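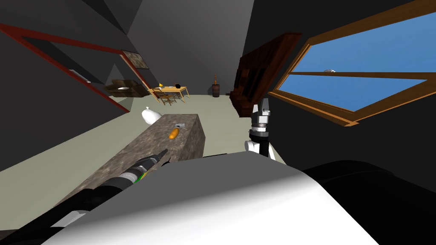
Attic, stone block, small orange thing

May, still at the desk

So I finally gave up on my old file manager tonight and put Piltudetti on the laptop. Jannik Voß has been on at me about it for weeks (he's right, and I'll never tell him). It wasn't in the package manager so I had to add the Paju repository first, which took 15 minutes and two typos. First launch was slow, then it opened my downloads folder – all 337 files of it – and I just sat there feeling ashamed.

The split view is lovely! I dragged 40 old PDFs across to the backup drive and only lost my place once. Bulk rename I haven't figured out yet, it keeps putting the number before the name. 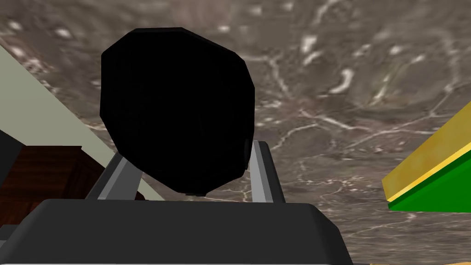
Later, after tea

Thumbnails are still broken. Duván Agudelo says to clear the cache and turn off the Ukarard plugin, so I did both, and now I've got thumbnails but no folder colors. Typical.
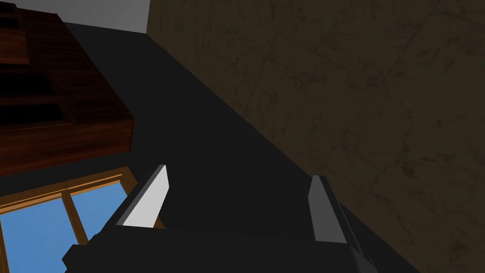 I've been fiddling with the panel layout too, and I think I'm nearly happy. Two tall panes side by side with a wide gap down the middle, pretty much like those two gripper fingers, one pale and one a darker gray. I had the gap at 12 pixels and bumped it up because I kept grabbing the wrong scroll bar. Tomorrow I want to get the Greronik share mounting at login, and then maybe the downloads folder. Maybe.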